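La buanderie de la résidence Soliman a rouvert, et on y va avec plaisir !

Publié en septembre, rubrique Vie de quartier

Il fallait voir l'affluence dès neuf heures du matin. Après des mois passés à trimballer le linge jusqu'au bout de la rue Urnum, les habitants de la résidence Soliman ont retrouvé leur buanderie, au rez-de-chaussée, derrière le local à vélos. Et quelle différence ! La pièce a été repeinte, le sol refait, l'éclairage changé. On y entre maintenant sans avoir envie de ressortir aussitôt, ce qui n'était plus le cas depuis longtemps, ceux qui ont connu l'ancien néon clignotant s'en souviennent.

Le grand changement, c'est la colonne : un lave-linge à hublot en bas, un sèche-linge posé au-dessus, tous deux gris graphite, avec un meuble blanc et son plan de travail juste à côté. Cela paraît tout bête, mais ce plan de travail était la demande numéro un des résidents. Plier un drap sur ses genoux, assis sur un tabouret, personne ne le regrettera. On peut désormais poser ses affaires, trier, plier, bavarder un peu avec le voisin du dessus et repartir avec une pile bien nette.

Le projet porte le nom d'Osach, comme l'ancien lavoir qui se trouvait à cet endroit avant la construction de l'immeuble. Il a été mené par l'atelier Grurkside, installé à deux rues de là, avec un budget volontairement modeste. Les travaux ont duré 13 semaines, un peu plus que prévu à cause d'une évacuation d'eau à reprendre entièrement. Pendant ce temps, la laverie de la rue Urnum a accueilli tout le monde, et on la remercie ici pour sa patience les samedis de pluie.

« Je voulais une pièce où l'on voit ce qu'on fait, avec de la place pour ouvrir la porte de la machine et mettre son panier juste devant », explique Chi-keung Hsieh, qui a dessiné l'aménagement. Il a passé de longues heures à regarder les gens vider leur linge avant de tracer le moindre plan. Résultat : le panier se place face au hublot, on attrape les vêtements un par un et plus rien ne tombe par terre (ou presque, les chaussettes restent les chaussettes). Le sèche-linge est à portée de main, sans traverser la pièce avec les bras chargés.

La buanderie a tout de suite retrouvé ses habitudes. Le matin, ce sont surtout les familles, avec les tenues de sport et les serviettes de piscine. Le soir, on croise davantage d'étudiants, écouteurs sur les oreilles, qui viennent faire tourner une machine avant le dîner. Les couleurs vives sont de retour aussi, et avec elles les grandes discussions sur le tri : faut-il laver le rouge avec le noir ? Avec le bleu marine ? Chacun a sa théorie, les avis sont tranchés, et l'on a entendu défendre avec beaucoup de chaleur le lavage à froid pour tout, sans exception. Un petit tableau d'échange de conseils va être accroché près de l'entrée, et les recettes contre les taches de cerise y seront les bienvenues.

Le panier à linge, lui, mérite un mot. Plusieurs habitants ont gardé leurs vieux paniers tressés plutôt que d'acheter des bacs en plastique, et c'est tant mieux : ils sont légers, ils laissent passer l'air et ils vieillissent joliment. L'atelier Grurkside propose d'ailleurs une séance de réparation pour les anses fatiguées et les bords qui s'effilochent. Il reste 6 places, inscription à la loge.

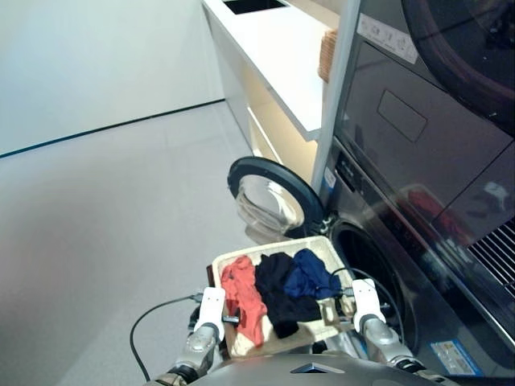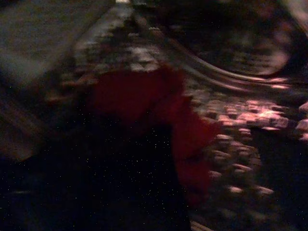 Infos pratiques

La buanderie Osach est ouverte tous les jours de 9 heures à 21 heures. L'accès se fait avec le badge de l'immeuble. Pour ceux qui n'ont pas encore fait mettre le leur à jour, il suffit de passer à la loge avec une pièce d'identité. Le code provisoire 771 fonctionne jusqu'à la fin de septembre.

Merci de reprendre son linge dès la fin du cycle, de nettoyer le filtre du sèche-linge après usage et de laisser le hublot du lave-linge entrouvert en partant. La lessive n'est pas fournie. Les couettes épaisses sont à éviter, la laverie de la rue Urnum garde une grande machine pour cela.

Les réservations se font sur la feuille affichée à l'entrée, par créneau de deux heures. Un seul créneau par foyer et par jour pour commencer, le temps de voir comment les choses s'organisent. Les vêtements oubliés sont gardés à la loge jusqu'à la fin du mois.

Prochain chantier de l'atelier : un coin étendage côté cour, pour celles et ceux qui préfèrent le grand air. Les idées et les vieilles pinces à linge sont à déposer dans la boîte de la résidence.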